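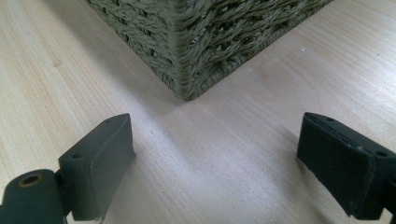
Home Storage and Upkeep, Unit 4: Woven Baskets
Notes by Estíbaliz Palacios

Reading before class: the Plitum care leaflet, both sides. Read it with a pencil and mark every claim that has no test behind it. I found a lot.

1. What the seller says

"Natural fiber" on a tag tells you very little. Seagrass, water hyacinth, rush and twisted paper cord can look much alike once they are braided, and plenty of sellers don't know which one they have. Ask. If the answer is "seagrass or similar," write down "plant fiber, unknown" and treat it as the weakest of the lot.

2. Where baskets wear

Look at the corners and the bottom rim first. The cord bends hardest at a corner, and the rim takes the rubbing every time someone drags the basket instead of lifting it. A few loose ends near the base are common and don't mean much. A broken cord does. Trim loose ends with small scissors - never pull them.

3. Floors

The leaflet says woven baskets are "gentle on all wood floors." I doubt it. Grit gets caught under the rim, and grit scratches. Lift the basket when you sweep. Felt pads help on a framed basket but fall off a soft one, whatever Metwally prints on the packet.

4. Load

Pumodard gives a limit of 40 pounds for its large basket. Standing still, or carried by the handles? They don't say. Ehab Abou Zeid will bring his notes on handle repairs in August, and until then I'd keep heavy books out.

5. Damp

Wipe with a barely damp cloth, dry the same day, keep off bathroom floors. Sprays that promise to "seal" the weave - I have yet to see one I'd pay for.

For next time: choose one basket at home, check the rim and all corners, and write 200 words on its condition. Leave the price out of it.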